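Notebook, kitchen bench, July, morning

Okay, sourdough starter again. I said I was going to stop writing about it, but the Skimberg flour finally came in and I want this down before I lose the scrap of paper it's on. This is for me and for whoever takes over feeding while I'm away, so sorry in advance for the rambling!

Where things stood at the start of the month: the old starter (we call it Kekmont, after the bakery whose loaf we were trying to copy) was sluggish and smelled like nail polish remover. It still rose, kind of, but it took most of the day to do it and then fell flat while I was making dinner. I'd been feeding it with whatever all-purpose was on the shelf, straight out of the fridge, with cold tap water, and then wondering why it sulked. So I split it into 2 lines and have been keeping them side by side ever since.

Line A gets the Skimberg whole rye. Line B stays on the all-purpose as a comparison. Both get 100 grams of flour and 100 grams of water at each feed, which is a lot of flour, I know, and there's a discard bowl in the fridge that's getting out of hand. (Crackers. Somebody please make crackers. The recipe is taped inside the cupboard door, and it's good with the Coşkun sesame seeds on top, the ones in the paper sack.)
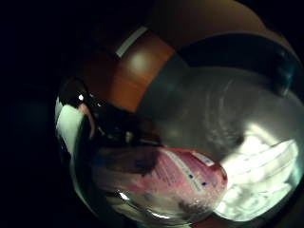
Rye is a different animal and I wish I'd switched ages ago. It goes thick right away, more like wet cement than batter, and you have to really lean on the spatula to get the dry pockets out of the corners. I keep going back and forth on containers. Clear walls are the way to go for this, so you can check for bubbles without lifting anything, but only if you wipe them down, and I'm bad at that. With the streaks and smudges and a gray haze over the middle, whatever's on the other side goes soft and blurry, and that's no good if you're trying to judge bubble size. So: hot water, a drop of soap, rinse like crazy, dry with the lint-free towel. Then put the rubber band on at the level of the fresh mix. I forgot the rubber band twice and had to guess, and a guess is worth nothing in here.

Smell notes, since that's what I always want to look up later and never can. Line A after feeding: wet hay, then something like green apple once it gets going. Past its peak it goes to yogurt and then to plain vinegar. Line B after feeding: nothing much, paste. Then beer. Then, if I leave it too long, the nail polish again, but fainter than before, so even the boring flour line is happier with regular meals. I'm taking that as a sign that the old trouble was mostly hunger.

Temperature. I had both lines up on the shelf over the stove, and that was a mistake, because it swings all over the place when the oven's going. They're now in the Proteck cooler with a bottle of warm water tucked in next to them. Low tech but I love it! Swap the bottle at breakfast and again before bed. If you can't hold your hand on the bottle comfortably, it's too hot, so let it sit a while first.

Baked from Line A yesterday. Dough was stickier than I'm used to and I panicked and threw in extra flour while shaping, which I shouldn't have. Crumb was a little tight at the bottom, nice and open near the top. Crust was the best I've had out of that oven, dark and blistery, and it sang for ages on the rack. Flavor way more sour than the old loaf. One of us loved that and one of us asked if it was supposed to taste like that, so opinions vary.

Things to try next:
Shorter bulk, and leave the extra flour alone.
A half-and-half feed, rye plus all-purpose, to see if I can keep the lift and lose some of the sour.
Salt in with the water next time. I keep finding crunchy bits.
Order more Skimberg before the bag runs out, their shipping is slow.

Both lines fed this morning, lids resting loose. Next feed is tonight, before bed, and the discard goes in the blue bowl.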